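Bai Kitchen Pack – simulated demos for home robot arms

Hi, I'm Wenjie Lu, and I make the Bai Kitchen Pack pretty much by myself, with a lot of help from my mates at Fikthorpe when something breaks. If you're trying to teach an arm to do kitchen chores and you're sick of resetting a real bench every two minutes, have a read and see if it suits you.

The short version: you get 3,622 recorded demonstrations of a simulated arm doing kitchen jobs, plus the kitchens themselves, so you can record more of your own. Every demo was driven by a person. No scripts, no motion planner doing the boring parts. I started out with scripted ones and the policies I trained on them moved beautifully right up until a kettle was a few centimetres off, and then they'd grab at thin air with total confidence. People are messier. They pause, they back up, they come at a handle from a silly angle and fix it on the way in, and all of that seems to help.

What's in the download

Kitchens: 9 layouts, each with several colour schemes for the walls, cabinets, benchtops and floors
Demonstrations: 3,622, all labelled by task and by outcome
Tasks: 60, from opening a drawer to moving a kettle across the bench
Recorded with each step: joint positions, gripper state, camera views, object poses, and a one-line instruction in plain English
Failed attempts: kept, in their own folder

The failed attempts are my favourite bit and I nearly threw them out! A customer in Retville talked me into keeping them – she wanted to train something that could tell a good grasp from a bad one, and you can't do that if all you've got is good ones. They're off by default, so if you only want clean runs you don't have to touch a thing.

Most of my time goes into the rooms. I like them to look lived in, with warm walls, dark wood cabinets, a toaster oven and a kettle out on the counter, a knife block pushed back against the wall, because that's the sort of clutter an arm has to work around in somebody's home.

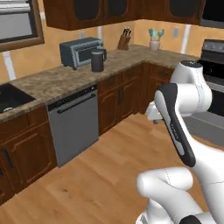

I also spend far too long on where the arm starts. If it begins from the same spot every time, the policy learns the spot and not much else, so each recording session shifts the base a little and picks a new starting pose. You can turn that off in the settings file (it's called start_jitter) and you can turn it up as well, though past a certain point the elbow starts clipping cabinet doors and you'll be sorting through a pile of useless runs. Ask me how I know.

Recording your own

You can drive the arm with a game controller, a 3D mouse or a phone. I use the 3D mouse. The phone is handy when you've got a room full of people who've never done it before, and most of them get the hang of it in some 99 seconds, going by the group I sat down with in April. Press the trigger to start, press it again to stop, mark it good or bad, and the kitchen resets itself. If you muck one up there's an undo that drops the last run and puts everything back where it was.

Your recordings save in the same format as mine, so you can mix them together without converting anything. There's a little viewer called Diklow in the tools folder that plays runs back side by side. Please do watch a handful before you train on them. I once spent a whole week blaming my network for what was a backwards gripper setting.

What it won't do

It won't teach an arm to deal with liquids. Nothing pours or spills in these kitchens. Soft things like tea towels aren't in there either. And if you're planning to move to a real arm, you'll still want a batch of real demos to finish off with. I'd treat the pack as a head start.

Updates

The current version came out on October 11, 2025. It fixes the drawer friction (sorry, they used to slide like they'd been greased) and adds the outcome labels to the older runs. Updates are free once you've bought the pack, and your own recordings carry over.

If you get stuck, use the contact form and tell me which kitchen and which task you were on. I read all of it myself and I usually get back to people by the next day.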